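From: Carleen Pirihi
To: handling-list
Date: Oct 4, 2022
Subject: Re: Ivmont open day, cloth station

On the list, Teun wrote:

> Did anyone get to the Ivmont open day? I could only stay for the
> Drulell talk and missed the cloth station entirely. Specifically:
> is the grasp point chosen from the overhead view or the wrist view,
> and are they still running the long fingertips they had in May?
> We have the same fold problem on fleece and I would like to know
> before we order pads.

I was there for the afternoon session. Notes follow, from my notebook, so treat the timings as what a person with a wristwatch can get.

The cell is one arm over a white table, two-finger gripper, small camera at the wrist. The overhead camera is used for coarse localization only: it finds the outline of the cloth and proposes a corner. From there the wrist view takes over, and the final approach is closed-loop on that view alone. That answers the first question. The operator confirmed that the overhead feed can be switched off after the handover, and did so for one run.

Second question: no, the long tips are gone. The present pads are short, black and rounded, on a new joint. The stated reason was that the long ones flexed under side load and the two pads met out of line. They would not say what the pad compound is. The hardness is supposed to be in the Mahuika report, which was promised to attendees and has not reached me.

The sequence as demonstrated:

Come down open, with the fingers straddling the target point near the edge of the cloth. Touch down with one finger and drag it a short distance toward the other, so the fabric humps up between the pads. Close on the hump, check finger separation against the expected thickness, then lift. If the separation reads as closed-on-nothing, open and repeat with a longer drag. The limit is three attempts, after which the cell stops and waits for the operator.
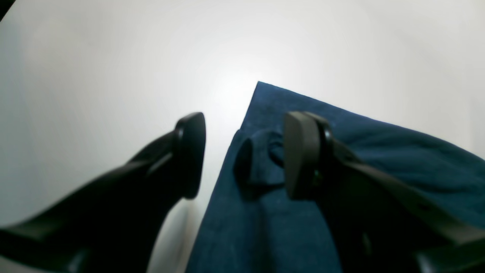
Aroha objected at this point in the session that a pinch taken in from the edge gives you two layers in the grip and an orientation you then have to undo, and that for folding she would want the single edge every time. The presenter agreed for folding. For pick and transfer, which is all this cell does at present, he said two layers hold better and the penalty is small. I think her objection stands as soon as the Vultus module goes in downstream, as it expects a single-layer corner.

On reliability, the figures on the wall were 3831 logged grasp attempts since the pad change, of which 1784 were on fleece or toweling. No success rate was posted for either group. I asked, and was told the labeling was unfinished. In the part of the session I watched, failures were mostly of one type: the drag moved the whole cloth across the table and no hump formed. The smooth table is the obvious suspect. A textured mat was mentioned, but it upsets the segmentation — they have tried two.

Cycle time from handover to lift was over 5 seconds in every run I timed. Most of that is the drag, which is velocity-limited. They do not regard it as a problem yet.

Lighting is worth a mention for anyone copying the setup. The lamp puts a bright spot on a white table, and the wrist exposure is locked to cope with it. With dark fabric this leaves little detail in the shadow side of a fold. The presenter said the hump detector works from the lit side for that reason.

Teun, on pads: I would hold the order until the report is out. If you cannot wait, ask Ivmont for the drawing of the joint as well as the pad. The two were changed together and I doubt the pad alone would do much for you.

I have the handout on paper and can scan it if there is interest.

Carleen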